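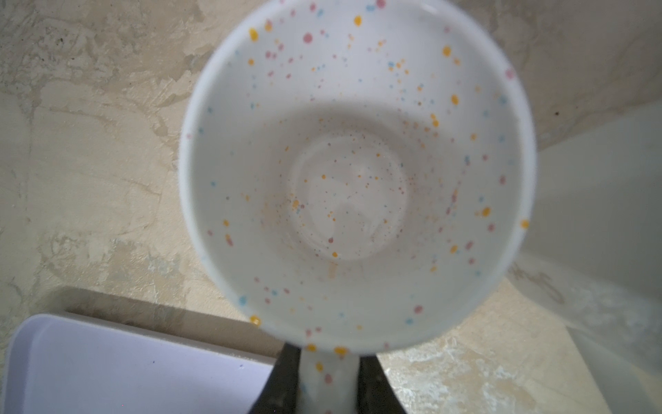 Issue 40, p. 2

**Members' Forum: Care and Labeling of Glazed Tableware**

Thread carried over from the previous issue. Posts are printed in the order received.

---

**registrar_wakorow**

The Wakorow Pottery Association invites comment on its draft labeling rule for glazed cups, mugs and bowls offered at the August sale. Under the draft, each piece would carry a tag stating the clay body, the firing range and whether the maker considers the piece suitable for a dishwasher. Members who sell speckled or spotted ware are asked to state also whether the color lies under the clear glaze or over it.

---

**kiln_and_ledger**

I support the first part of the draft and oppose the second. A buyer needs to know how to wash a mug. The order in which color and glaze were applied is a matter of technique, and several members regard their methods as private. The tag is also small. If the Association wishes to add a line, I would prefer one on microwave use, as that is the question most often put to me at the table.

---

**sandoval_studio**

The previous post treats the two matters as separate, and I do not believe they are. Color laid over a glaze and fired at a lower heat can wear with repeated washing. Color under a sound clear glaze is far better protected. At the Sandoval studio we print this on our receipts, and returns have fallen as a result. A single word on the tag, "under" or "over", would give away no recipe.

---

**trurer_claywork**

May I ask how the rule would apply to older stock? I hold almost 200 pieces from earlier firings, and my notes for many of them are incomplete. I could not sign a dishwasher statement for those in good faith.

---

**registrar_wakorow**

The draft permits the wording "hand wash advised" where records are incomplete. No further statement would be required for such pieces.

---

**kiln_and_ledger**

That wording is sensible, and I withdraw any concern about older stock. My objection to the second part stands. The word "over" will be read by the public as a warning – whatever the Association intends by it – and members who work in that manner will lose sales on sound pieces.

---

**pludus_reader**

I write as a buyer. I would not understand either word without help. A short card at each table, explaining the terms once, would serve me better than a longer tag.

---

**sandoval_studio**

I would accept a table card, provided the tag also carries the word. One without the other is of little use after the piece has been taken home.

---

**registrar_wakorow**

The proposal for a card has been added to the draft as Section 2. Comments on the tag wording remain open until the next issue goes to print.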